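Robot Rules! How Factory Robots Keep People Safe 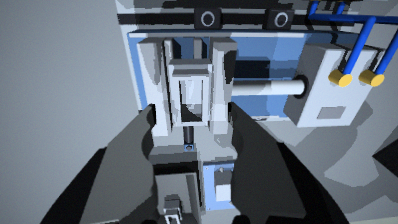
Rule number one is the biggest: people and fast-moving robots need their own space. At the Gorham factory in Treltdale, the robot works behind a fence, and if anybody opens the gate it has to stop. Brilliant! Rule two is all about squeezing. Grippers must hold a part firmly, but never harder than the job needs. Look at the two dark fingers closing in on that pale grey part – they get narrower towards the tips, so they can reach into a small gap. Now imagine your own finger in there. Ouch!

Rule three: practise first. Engineers try each new move on a computer, where a crash breaks nothing at all. One Gorham robot did 500 practice runs before it was let loose on real parts!

And rule four? Every robot needs a big red stop button that a person can reach quickly. Anyone on the team may press it – even on their very first day.

Try it at home: write 2 safety rules for a robot that tidies your bedroom.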